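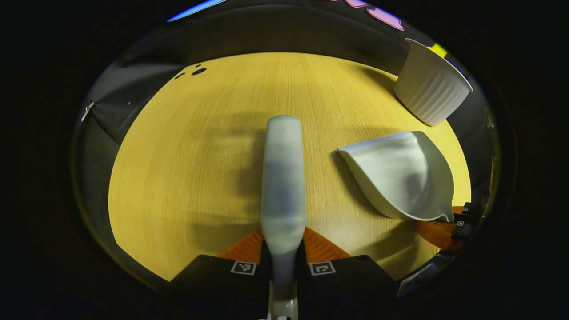

The scoop dish with its pointy front lip, and the white ribbed cup farther back.

Search this site Go

White on Wood

Hi all! I've been on a bit of a white dishes kick since February, and this little page is where I'm putting them. The scoop is my favorite – glossy white ceramic, with a rim that rises at the back and then sweeps down to a point (my friend Homa swears it's a tiny dustpan). I use mine for olives, or for sea salt when we have people over. The fluted cup gets my morning tea, and I love those grooves next to the straight grain of the table! I picked up both at Bulbridge, and Mojtaba Taheri has been after the cup ever since. More to come when I've unpacked the rest.

Recent galleries
Jalali teapots, old and new
Spoons from the Bulbridge market
My Dreter shelf, finally tidy

Contact | © 2021 Homemade Tables | Back to top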